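Sliced bread
From Trikia, the household encyclopedia

Sliced bread is bread cut into even pieces before serving or sale. The sandwich loaf, baked in a rectangular pan, gives nearly square slices with a soft crumb and a thin crust on every side.
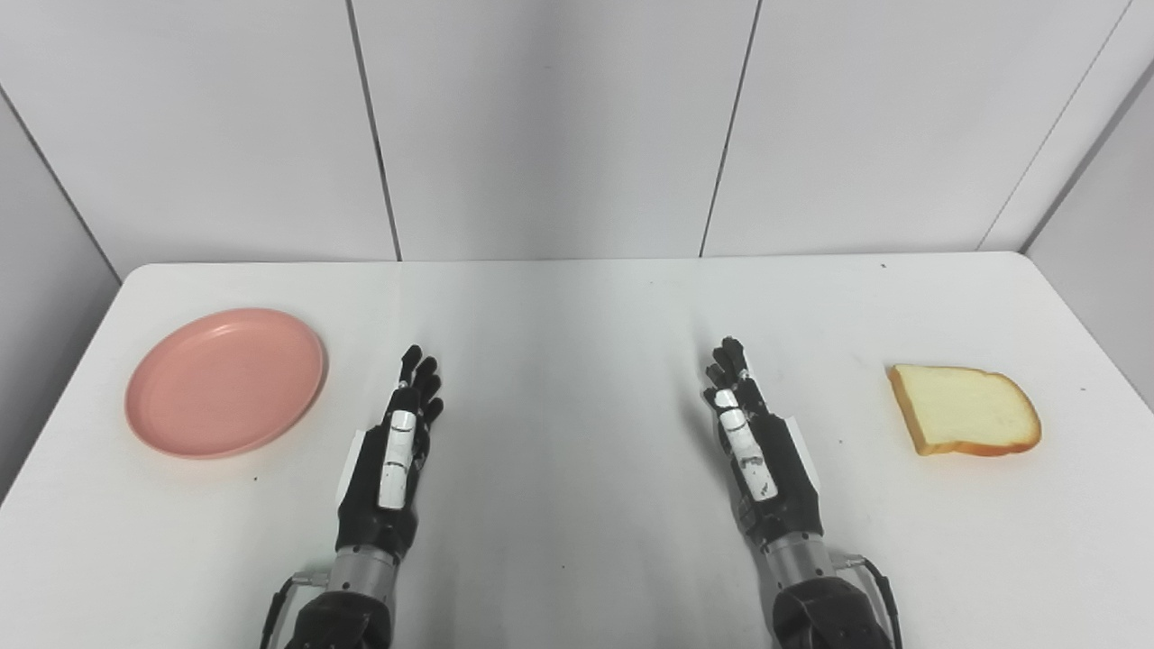
Estíbaliz Soler

Serving
A single slice is commonly served on a side plate, a shallow dish with a raised rim. The rim holds crumbs and keeps the slice from sliding when the plate is carried. Plates with a flat base suit bread best, as the slice lies level for spreading. White and pale crumbs show clearly against a colored glaze. 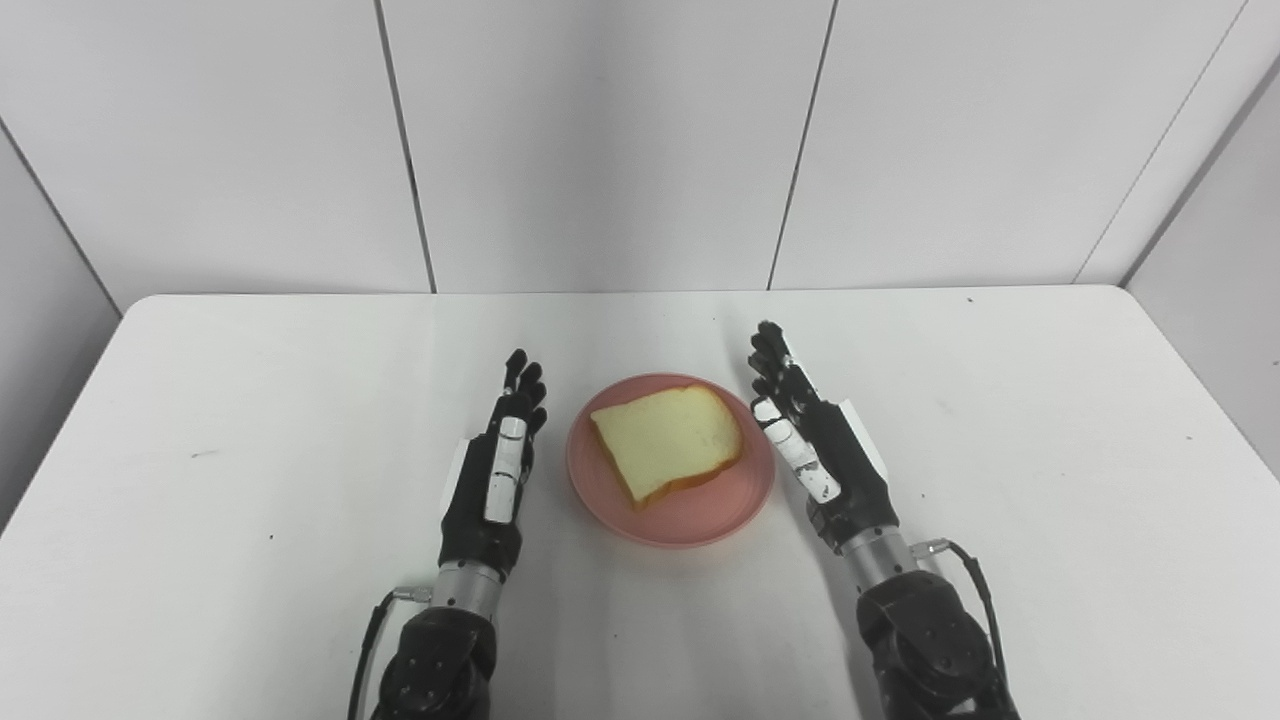

Larger plates leave room beside the slice for butter, jam or a knife. In formal place settings the bread plate stands to the left of the dinner plate, above the forks. Toast is often served in a rack instead, where air can pass between the slices and the crust stays crisp.

See also: Bread knife; Butter dish; Toast rack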